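Free stretching evenings return to Graltinport for runners with sore shins

If your shins have been grumbling at you since the new year, there is some good news from the east side of Graltinport. The Clendano Running Club is bringing back its free shin and calf evenings, starting on 25th February at the Honorato Sports Hall, and you do not have to be a member (or even much of a runner) to come along.

The sessions are led by physical therapist Roya Rezaei, who ran the first set last September and was rather taken aback when 140 people signed up over the month. A good many of them were new runners who had done what so many of us do, which is buy a nice pair of shoes, feel wonderful for a week or two, and then wake up one morning with an ache down the front of the leg that makes the stairs a misery.

"Most people who come to me with shin pain have been very keen, and I never want to scold anybody for being keen," Rezaei said. "We look at how much they have been running, what they were doing before that, and whether the calves are strong enough for the job. Then we find a place to start again." 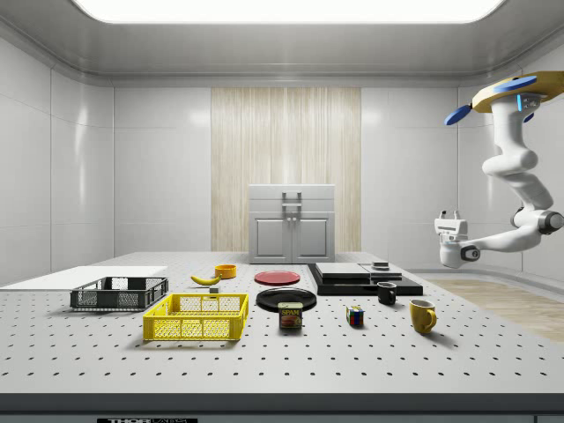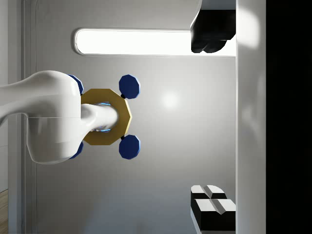

Each evening begins at 7 p.m. with a gentle warm-up, followed by calf raises, balance work and plenty of time for questions. Anyone with pain in one small spot on the bone, or pain that carries on through the night, is asked to see a doctor before joining in, and Rezaei will be saying so again at the door.

Club secretary Desmond Bellamy, who had a long spell of shin trouble himself while training for the Prikarus 13-mile race, said he wished he had gone to something like this years ago. He kept running on it for most of a spring, he said, and ended up missing the race anyway, so he would be delighted to see a few people spared the same thing.

There is room for 200 people across the whole series, and places can be reserved at the club's front desk or by phone. Bring a mat if you have one, wear whatever shoes you normally run in, and leave a little extra time for parking, as the hall shares its lot with the swimming pool and Friday evenings do get busy.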